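Aprendices de obra en Hirnudport: cierre del curso

28/8/09

La escuela de oficios de Hirnudport cerró en julio el curso con 300 aprendices matriculados en las especialidades de albañilería, encofrado, electricidad y fontanería. De ellos, 36 son mujeres. El curso anterior la especialidad de encofrado no tuvo ninguna alumna y este año ha tenido dos, que siguen contratadas en la empresa donde hicieron las prácticas.

Saadet Altıntaş, coordinadora de formación, presentó los datos en la reunión de delegados de Skareck. El total de horas de prácticas pagadas en la especialidad de electricidad pasó de 3.391 a 3.872. El aumento se debe casi por completo a Tomaszewski, que abrió dos obras nuevas en la zona del puerto y aceptó aprendices de primer año, cosa que antes no hacía.

El problema sigue siendo el segundo año. Bastantes aprendices dejan el oficio entre el primer y el segundo contrato, y las mujeres lo dejan antes que los hombres. En las entrevistas de salida se repiten los mismos motivos: horarios que empiezan a las seis, obras a las que no se llega en transporte público, vestuarios compartidos y encargados que no asignan tareas de oficio a quien acaba de llegar. Una aprendiza de fontanería contó que pasó las primeras semanas recogiendo escombro y que solo tocó una tubería cuando faltó un compañero.

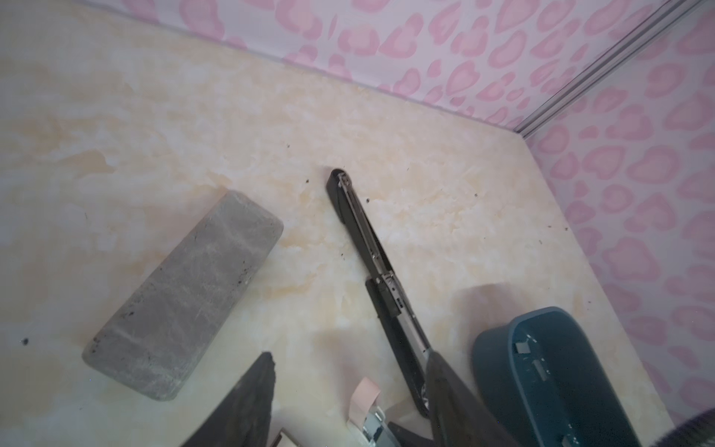
Detlef Kleinschmidt, jefe de obra en Zeltell, defendió que cada aprendiz tenga un oficial asignado por escrito desde el primer día, con nombre y apellidos en el contrato de prácticas. En su empresa lo hacen desde el invierno pasado. Reconoció que algunos oficiales protestaron al principio – decían que perdían rendimiento – y que se resolvió descontando esas horas del cálculo de la prima.

Souad Kettani pidió que la escuela revise también las tallas del equipo de protección. Los arneses y guantes que se entregan en septiembre vienen en lotes cerrados y las tallas pequeñas se agotan enseguida. Se acordó preguntar las tallas en la hoja de matrícula.

Quedó pendiente el asunto del transporte. Güven Kocabaş hablará con las empresas del polígono para ver si se puede compartir una furgoneta en el turno de mañana. Si alguna empresa tiene plazas libres en la suya, que avise a la secretaría.

El plazo de matrícula para el próximo curso sigue abierto en todas las especialidades menos electricidad, que ya tiene lista de espera. Las empresas que quieran acoger aprendices deben entregar el formulario a Osian Gwynne, en la oficina de prácticas, junto con la copia del seguro.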